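## Handout 6: Reaching into the tower

Welcome back to the shared workshop at Kiritz, and thank you for bearing with the cramped benches! We are still on the old desktop tower, and this month the arm gets to work around the processor socket, the fussiest spot on the whole board.

Start your script from the Ackroyd template (the June copy, please, as the older one swaps two axes). Keep the approach slow, and let the tool settle over the screw before you ask it to go any lower.

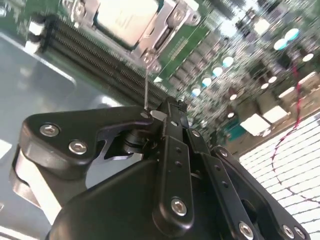

A long thin shaft makes every small error in wrist angle bigger at the tip, so do your tilt check before your height check. I know it feels backwards, and I did it the other way round for 293 test runs before a kind soul at Otetti set me straight. Write your offsets in the shared log, even the embarrassing ones.

For the second exercise, park the arm over the socket and look at what stands tall in the case: the drive cage, the graphics card, the cables. Plan a way out that clears all of them.

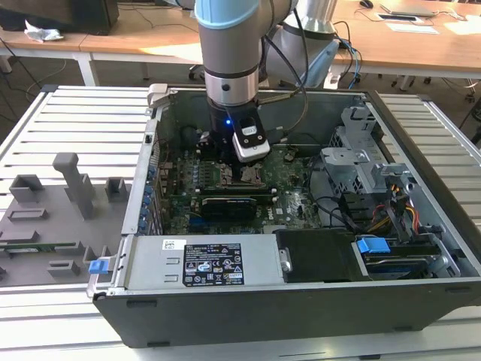
*Fig. 2. Gripper above the CPU socket, tower on its side.*

Bring your path sketch next time, pencil is fine.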